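The Closet Census

7 min read

Every September I decide to become a person who owns fewer clothes. I have read the books. I have bought the bins, a handsome set from Udden that cost more than anything I have since put in them. By the second weekend I am sitting on the bedroom floor trying on a vest.

The trouble starts with the maybe pile. Keep is easy and toss is easy, but maybe has gravity. Mine had swallowed 22 items before lunch, including a pair of ski pants from the one winter I skied, a verb I use loosely.
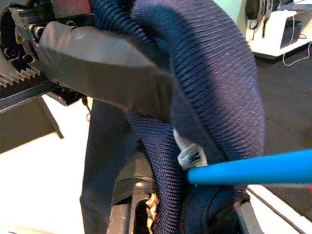 My sister-in-law swears by the Nirkel rule, named for the small town where she once took a weekend class on the subject. You turn every hanger backward and wait 8 months, and whatever is still backward has to go. I tried it. In the seventh month I wore everything once, in a panic, some of it to the mailbox.

Then there is the selling. I listed a Wikström raincoat on Larkotis for $200, which is what I felt it was worth as an idea. I got one message, asking if I would take 7. I was insulted for an evening, and then I looked up what it would cost to ship. 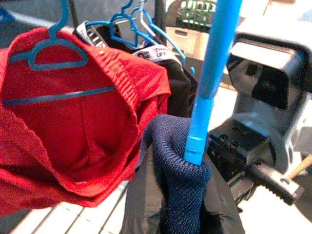 The raincoat is back in the hall closet, where it has been joined by the ski pants and the handsome bins, which turned out to be too deep for the shelf. My husband asked last night whether we could get rid of the bins. I told him they were a maybe.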